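The economist had been up since five, she told me over the phone, and had already been through the morning's shipping numbers twice before I called. She has spent most of her working life on trade between small neighboring economies, and for the last several years that has meant the customs agreement between Bodutis and Dunness, which comes up for renewal in May.

"People hear 'customs agreement' and their eyes glaze over," she said, laughing. "But you ask anybody who drives a truck over that border what it was like before, and you'd better have the afternoon free, because they will tell you all of it."

What it was like before, by her telling, was slow. A load of flour or canned fruit could sit at the crossing for 3 days while papers went back and forth, and the fees were set by each side without much thought for the other. Under the agreement there is one form and one fee, and trade between the two came to 814 million dollars last year, the best figure since the deal was signed.

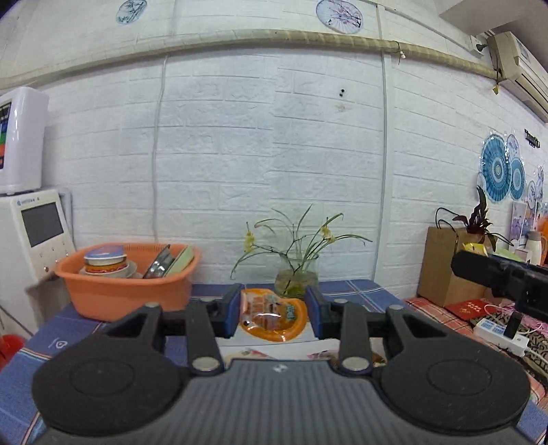
She is careful about how much credit to hand out, though. Fuel was cheap for a good part of that stretch, she pointed out, and the harvest in Dunness was a strong one two years running. "I would love to tell you it was all the agreement — I helped write some of the early papers on it, so of course I would! But if I'm fair, maybe half of that growth would have come along anyway."

Her bigger worry is who gets the benefit. Small firms make up most of the businesses on both sides of the border, and yet the 50 largest exporters still carry 60 percent of the goods. The small ones, she said, often don't know they qualify for the lower fee, or they find the form and give up somewhere on the second page (she has filled it out herself, as a test, and needed a pot of coffee to get through it).

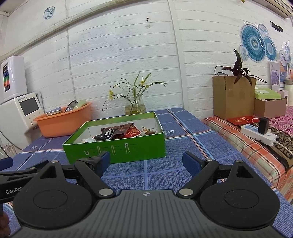 On the table: a blue cloth with a grid pattern and thin orange stripes.

I asked whether Thevar might join, as has been talked about for so long now. She took her time answering. Thevar's tariffs on farm goods are a good deal higher, and bringing them down would hurt growers who vote, and who have long memories. She thinks a partial deal is more likely, one that covers manufactured goods first and leaves the farm question for later talks in Jostivmont.

"It won't be pretty, and it won't please everyone," she said. "But I've watched these things for a long time, and the ones that last are usually the ones that started out small and a bit clumsy."

As for the renewal itself, she expects it to go through, with a shorter form if she has any say in the matter. Then she had to go, with another call waiting and the breakfast things still to be seen to.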